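How do I get the cloudy film off a clear plastic dome cover?

Posted by jondarero

I have a large clear dome cover that goes over a round base. It is plain plastic, not glass, with a dark rim. I bought it used, and it came with a whitish haze on the inside and a lot of fine scratches on the outside. Dish soap took off the grease but left the haze. I was going to try window cleaner next, but a neighbor in my building in Boston told me it can ruin plastic. There is no label or recycling mark on it, so I don't know which plastic it is. Is there a safe order to try things in? I would like to use it for food in July, so nothing that leaves a residue.

Vlastimil Sýkora

Your neighbor is right. Keep ammonia window cleaner, rubbing alcohol and acetone off it until you know what it is. Acrylic can develop tiny cracks from any of those, and they don't polish out.

Start with the haze. If you have hard water, it may be mineral film. Mix equal parts white vinegar and lukewarm water, lay a soaked cotton cloth against the inside, and leave it for 12 minutes. Rinse well and wash with a drop of dish soap. Do that 2 times before you decide it hasn't worked. Don't use hot water, and don't put it in the dishwasher.
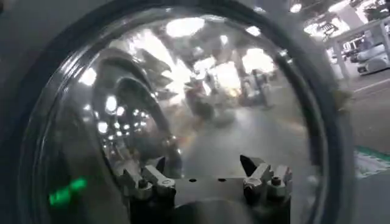
Drying matters more than people think. Paper towels are wood fiber and will leave fine lines on soft plastic, so use a clean microfiber cloth and pat instead of rubbing. Water left to dry on its own puts the spots right back. To check your work, hold the dome where it picks up reflections from the room. On a glossy cover the room shows up bent and stretched across the curve, and any patch where the reflection goes dull still has film or scratches. Go over the edge next to the rim with a soft toothbrush – soap collects there.

For the scratches, get a plastic polish and work in small circles with light pressure. Test it on a spot near the bottom first. Anything you can catch with a fingernail is too deep for polish and would need wet sanding, and I wouldn't bother on a used cover. Most polishes are not meant for food surfaces, so keep it to the outside and wash the whole thing afterward.

If the haze is still there after the vinegar, it may be heat damage in the plastic itself. Cleaning won't change that.

benitez_98

Toothpaste works. The plain white kind, not gel. I did the cover on my old turntable with it and it came out fine. Took me 2 evenings.

Vlastimil Sýkora

Toothpaste is an abrasive, and some brands are a lot coarser than others. It can help on the outside if you have nothing else, but I would keep it away from the whitening ones.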